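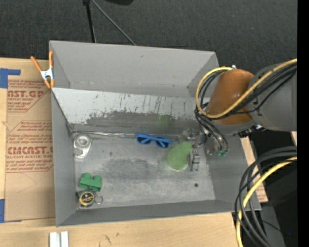 Home | Courts | Legal Business | Bar News | Archive | Search

3 Apr 1999

A state appeals court has again put off deciding whether Birnel Freight must pay 655 former warehouse workers for time spent in security lines, and sent the case back to the trial judge in Sumitz for more fact-finding.

The order runs two pages. It says the record is "not sufficiently developed" on how long workers waited at the end of their shifts. That will come as a surprise to anyone who has seen the record, which fills 9 boxes in the clerk's office and includes gate logs, pay stubs and the sworn statements of supervisors on both sides.

The workers sued after Birnel closed its Cabrera warehouse. They say they were kept in line after clocking out and were never paid for it. Birnel says the lines moved quickly and that the time was too short to count. The company has not said how quickly, and its lawyers told the appeals panel that no one had measured.

Birnel called the order "a complete vindication" in a statement. It is hard to see how. The panel did not rule for the company on any point, and it turned down a request to throw the case out. Lawyers for the workers said they were "greatly encouraged," which also seems generous for a ruling that gives their clients no money and no date.

The original complaint listed 671 plaintiffs. The others have dropped out or settled on terms that neither side will discuss.

Astetti Group, which bought Birnel's remaining warehouses last year, has asked to be let out of the suit. It argues that it took over the buildings and the trucks but none of the debts. The trial judge has been sitting on that request for months, and the appeals court did not mention it.

A status conference is set for May. The last two were postponed.

Reader comments

I was on the night shift at Cabrera. Twenty minutes in that line was a good night. Glad somebody is still writing about this.

"Complete vindication" for a remand? I want their dictionary.

Does the Astetti argument ever work? Seems like every buyer tries it.

To the last poster: sometimes. Depends on what the sale papers say, and those are under seal.

Home | Courts | Legal Business | Back to top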